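**Ticket 138 - Dryer stops early, clothes still damp**
Opened: 01/09/2022
Site: Amel guest house, laundry room
Unit: Wumaler vented dryer, 5 years old
Status: closed

**Problem as reported**

Dryer shuts off before the end of the automatic cycle. Display shows the normal end message, no error code. Cotton towels come out damp in the middle. Timed dry runs the full 70 minutes and the load comes out dry, so heat and drum are fine. Started in August, got worse after the washer next to it was moved for the new Moen shutoff valve.

**Checked so far**

- Lint screen: clean. Washed it with dish soap anyway, no change.
- Vent hose: slightly flattened behind the machine. Straightened it and pulled the dryer forward a few inches. Cycle went from 40 to 55 minutes, still too short.
- Outside flap: opens and closes freely.
- Power: outlet tests OK.

Sellell support asked for the kind of load we run on auto. It is mostly towels, with some knitwear and other mixed clothing on low heat.
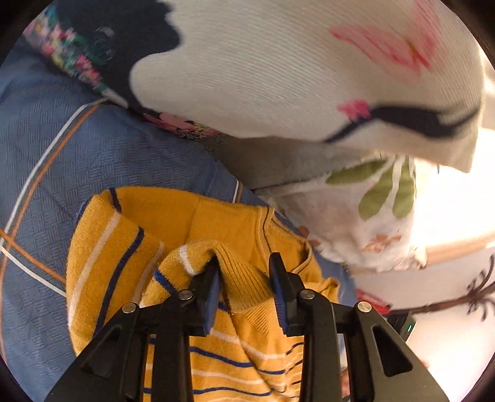
*Mixed load: striped knit sweater, mustard yellow with navy and white.*

Support said the auto cycle reads moisture through two metal strips inside the drum, under the door opening. Dryer sheets leave a film on them and the reading goes wrong - the machine thinks the load is dry when it is not.

Wiped both strips with white vinegar on a cloth, then plain water. The cloth came away gray and waxy. Ran one load of towels on auto, normal heat. It ran 70 minutes and they were dry all the way through. A second load, same result.

**Resolution**

Film on moisture strips, plus the flattened hose. No parts ordered.

**Follow-up**

- Stop using dryer sheets in this unit.
- Wipe strips once a month.
- Hose still needs a proper elbow at the wall. Separate ticket.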